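Trailer notes: Võ gets a second cut

8 April is the wrong date to look for on the file itself, which carries an internal stamp from December, but the second trailer for Võ went up on Flandex on April 8, 2021 and replaces the teaser on the title page. The teaser is still reachable through the extras menu. This item covers the differences between them, mostly in picture shape, sound and edit. The plot is left alone as far as possible.

The series runs to six episodes and follows a family-run fight school over one winter. Flandex is releasing them in pairs. The teaser used material from the first two only. The new cut draws on later episodes as well, including the harbour sequence and part of the tribunal, so anyone who wants to go in cold should stop at the teaser.

Picture shape is the most obvious change. The teaser was cropped to fill a 16:9 screen. The new trailer is presented in the wider ratio used for the series, with bars top and bottom. Shots that appear in both can be compared directly. In the rooftop walk, the older brother is out of view in the teaser and fully visible in the trailer, which alters how the conversation reads. The crop had made it look like a phone call.
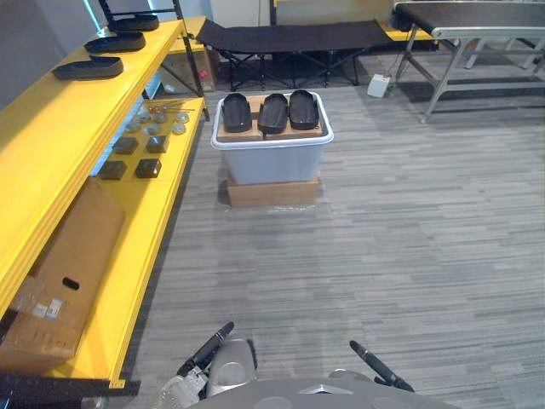 Black oval trays on yellow shelving.

Colour has been regraded. The teaser leaned heavily towards green in the shadows, and skin tones in the training hall suffered for it. The trailer is closer to neutral, with slightly lifted blacks. On a poorly adjusted television this may look flat. On a calibrated monitor there is more detail in the dark clothing, and the night fight can be followed from start to finish. Some banding remains in the fog behind the title card, probably a result of stream compression.

The sound mix comes from Stondard, as before. The teaser relied on a single rising tone under almost every shot. The trailer drops this after the opening and uses production sound for most of the middle section: feet on boards, breath, a door. Music returns under the final run of cuts. Dialogue is easier to make out, though the line spoken in the stairwell has plainly been re-recorded and does not match the room.

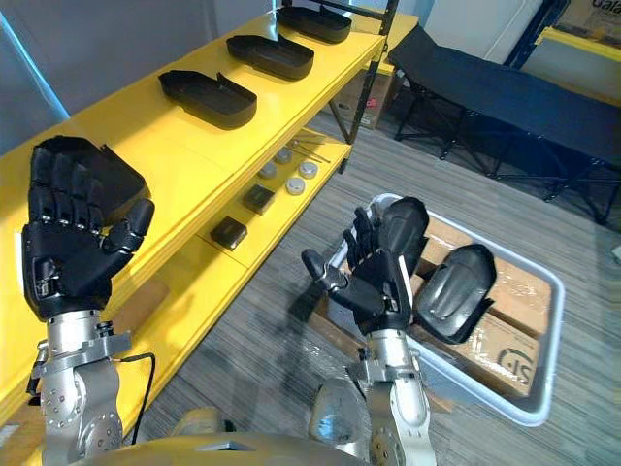 White plastic bin on the carpet, with the yellow shelving to the left.

On editing, the average shot is longer. The first half holds on two exchanges in training without cutting away at the point of contact, and the footwork can be seen. The second half is conventional and faster. There is one repeated shot, the hand closing on the rail, used before the title and again after it.

Subtitles need a note. The English track on the trailer is a new translation, and it keeps the forms of address that the teaser removed. It is also better timed. Captions for the hard of hearing are available on the trailer but were never added to the teaser – Flandex has not said whether they will be.

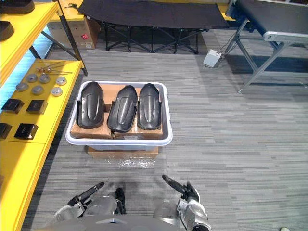
One reader wrote in to disagree with last issue's remarks on the teaser, arguing that the green grade was a fair match for the first episode as shown at the Trada preview, and that the neutral version takes away the sense of cold. That is a reasonable point. The preview copy was not the finished grade, however, and the finished episodes have yet to be checked against either trailer.

The poster has changed too. The title is now set with its accent mark above the letter at full size, where earlier artwork had shrunk it almost to nothing. Search on the Flandex site accepts the title with or without the mark.
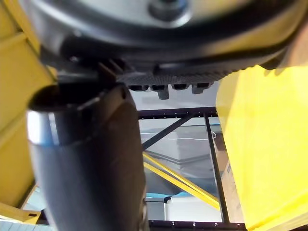 Does the trailer give away the ending? It contains nothing from the last episode that can be identified. The tribunal shots belong to the fifth, going by the costumes and the published episode stills.

Playback was checked on a desktop browser and a television app. The app version began in stereo and had to be switched to surround by hand in the audio menu.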